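Lurken Valley Old Orchards: progress report to the Doverero Fund
Covers April to now. Sent 15th November

Sorry this is a few days over. Picking ran long and then everyone had a cold. Numbers first, then the rest in no great order.

Trees logged: 3267
Grafts made in spring: 360
Farms visited: see separate sheet, still being typed up
Spent so far: on budget except ladders and postage, see below

Survey

Main job this season was walking the old farm orchards on the east side of the valley and logging every apple and pear older than the current owner could account for. Done, apart from two farms past the quarry where we didn't get permission until leaf drop. Will go back in spring. Bark and shape only gets you so far, you need fruit and you need blossom.

Every tree has a tag, a location and a line on condition. Canker is worse than we expected on the lower ground, near the creek especially. Up on the ridge the trees are scruffy but sound. A lot of mistletoe, which owners either love or want gone, no middle ground. We've stopped giving advice on it unless asked.

Most common finds were the usual cookers. Good number of unknowns though. The interesting group is a small flat yellow apple that turns up on six farms in a line along the old mill road, obviously passed neighbor to neighbor. Everybody calls it something different. One family says Butter, next door says Candlemas, one man just said "the early one". Samples went off for DNA matching in August, results due before Christmas, lab is slow.

Identification days

Held four of these in the Bomville room. People bring a bag of apples, we cut them, look at the core and the skin, compare with the reference books and make a guess. Busy! The October one ran until dark. Next year we want to book slots, because the line went out the door and older folks were left standing.

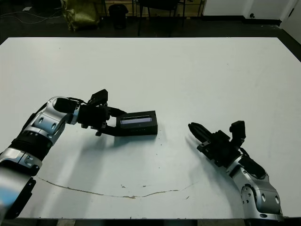

Work table, Bomville room

We ask for three good apples per tree with the stalk on, and a leaf. What we get is one windfall in a coat pocket. Will put the instructions on the poster in bigger type. We also had a lot of supermarket seedlings, meaning someone planted a core in 1985 and wants to know what it is. Answer is that it's the only one there is and they can name it. Went over very well, should have thought of that earlier.

Grafting

All the spring grafts were whip and tongue on semi-dwarf stock, done over two weekends. Take was good on the apples and poor on the pears. We think the pear wood was cut too late, buds were already moving. This winter we cut in January and store it properly. Groen Nursery have offered fridge space, no charge, and also the corner of the lower field again for lining out. 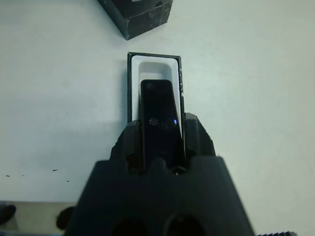 The lining-out bed needs deer fence before anything else. Last winter's wire was not high enough and we lost the tops off the end row. Quote in for the posts, waiting on the second quote as your rules ask for two. If the second one doesn't come by the end of the month can we go ahead on the first? Please let me know, the ground gets too wet to dig after that.

Young trees promised back to the farms they came from: up to 300, depending on how they come through the winter. Any left over go to the school and the two church yards on the list. No sales, as agreed.

Training

Pruning course was full, with a wait list. Half the people on it own trees that are already in the survey, which was the hope. We had them practice on the big neglected Bramley types first, where it's hard to do real harm, then move on to restoration cuts. Main lesson to get accross is to leave the tree alone more, spread it over three winters. People do love a saw.

Second course in February if we can find another tutor. One tutor to twelve people and that many ladders was too many.
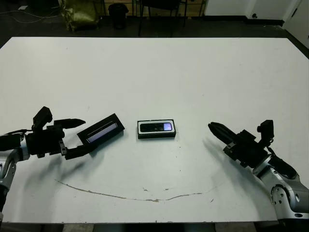 Budget notes. Ladders went over by the cost of one tripod ladder, bought after the old wooden one failed its check. Postage over becuase of the DNA samples needing tracked delivery. Savings on printing cover most of it. We'd like to move 700 out of the display line into room and furniture, if you're ok with that. The heating at Bomville is now charged by the hour, and the big white table has had a hard life, smudges and scuffs and a long brownish curved line over the front half that is either a crack or a stain. Want a wipeable cover for it at least. The display boards can wait, we borrowed some from the library and they were fine.

What's not going well

The website map. Owners want their farms shown as a rough area only and the software wants an exact point. We've had three goes at this. For now there's a paper map in a binder and a list of varieties by parish, which frankly gets more use.

Owner follow-up is also behind. Every farm was promised a letter with its tree list. Half have gone out. Some of the lists are long and need checking against the notebooks, and the notebooks got rained on. Target is all letters out by the time the grafts are lifted.

And the naming question. The draft list had the mill road apple down under one name, Lurken Butter, to keep things tidy until the lab reports.
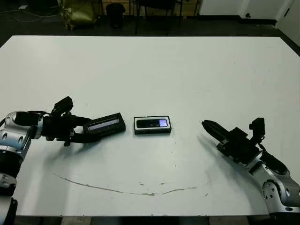
Marianna Zawadzka read the draft and disagrees. She says please don't print one name yet, her aunt's family have called it Candlemas for as long as anyone remembers and they will be upset to see it under somebody else's. She would list every name with the farm it came from and let the lab say whether it's one apple or two. Fair point. Changed in the attached list, all names now in, alphabetical.

Next three months

Cut and store graft wood, pears first.
Deer fence.
Finish owner letters.
DNA results, write up the mill road group.
Find second pruning tutor.
Order rootstock, needs doing this week, prices go up in December.

Receipts are in the second attachment. Fence quote is in there too, last page, scanned sideways.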